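Budget the Shelf Before the Robot
Opinion
03/05/2023

Most equipment requests for two-armed picking systems reach the finance office in the same form. There is a line for the robot, a line for the hands, a line for freight, and a round number at the bottom called "integration." The round number is where the trouble starts. It is usually a percentage of the robot price, and the robot price has very little to do with what integration costs.

My position is that the work area should be specified, priced and approved before any arm is quoted. By work area I mean the shelving, the containers, the floor and the test goods. These are cheap items. They also decide which arm can do the job, how long its reach has to be, and how many months of engineering time will be spent on cases that a different shelf would have removed.

Take retail-style picking from open cubbies into a hand basket. On paper it is a reach problem and a grip problem. In practice the cubby sets most of the terms. A deep compartment needs a wrist that fits inside it with clearance on both sides. An upright divider is something for the fingers to strike. A basket with a fixed upright handle takes away part of its own opening, and one hand is then committed to holding it.
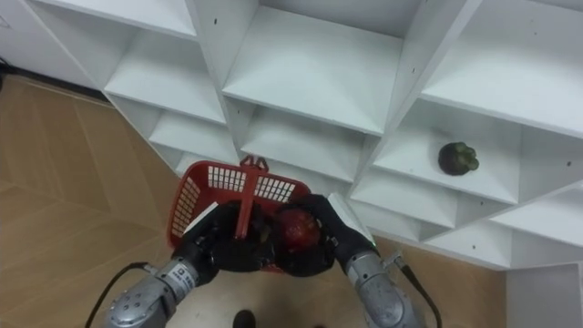
None of those costs appear under the arm. They appear later, as labor, and labor is the line least likely to be checked against the original request. In the plan I reviewed for the Clakley site, the furniture and containers came to $3,000 and were listed under "miscellaneous." The engineering hours spent adapting to that furniture were not listed at all. They were absorbed by a department that had other work to do, and the schedule moved.

The usual objection is that the robot should adapt to ordinary furniture, that being the point of buying hands in place of suction cups. I accept the objection for the finished system. I do not accept it for the first year of spending. A buyer who has not fixed the shelf cannot compare two quotes. Nelluvel will quote against one reach envelope and Lellard against another, and both will be correct within their own assumptions. The cheaper quote is then the one that assumed the easier shelf.

A work area specification can be short. Ours runs 9 pages, most of them drawings. It gives compartment width, height and depth, board thickness, shelf height above the floor, the basket model with its handle position, and the goods to be picked, with size limits for each. It states that the basket is held by the machine during the pick. That sentence alone changed one supplier's proposal from one arm to two. 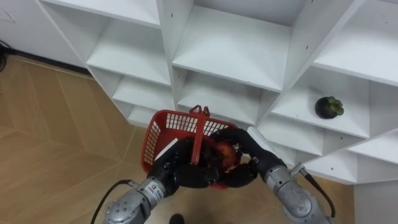 Two hands on one basket in front of the cubby shelving, with a mangosteen on the shelf.

Test goods deserve their own line. Produce is a sensible choice because it is round, varied and inexpensive, but it is a consumable and has to be bought again every week. Plans that treat it as a one-time purchase run short and then switch to plastic copies, which have different weight and surface friction. The results from before and after the switch should not be put in the same table. A standing allowance of $400 a month avoids this, and any unspent portion can be returned at year end.

Cables and hand coverings belong in the same category. Both wear. Cables routed outside the forearm flex at the wrist on every reach, and the replacement interval should be requested in writing with the quote. Finger coverings rub against board edges. Karabulut lists its coverings as accessories, so they fall outside the service contract unless the buyer asks for them to be added. Ask before signing.

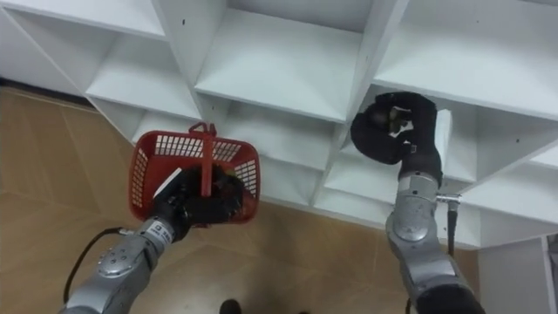

Attendance is the other item that is regularly left out. A cell that reaches into furniture at this stage of development will have a person close to it, and that person's hours are a running cost. I have seen plans that assume unattended operation from the third month. I would not approve one without a written test result from the same shelf, the same basket and the same goods. A result from the supplier's own demonstration area should carry no weight in the decision, however good it is.

There is a case for buying in the other order. If the arm is already owned, or if a grant restricts spending to capital equipment, the work area has to follow. In that situation I would still hold back enough to replace the shelving once. The first unit will be wrong in some dimension, and a second should be available without a new request.

For everyone else, the order I recommend is shelf, container, goods, then arm. The first two can be in place within about 2 weeks of approval. Suppliers can then be invited to measure them in person, and the quotes that come back will at least describe the same job.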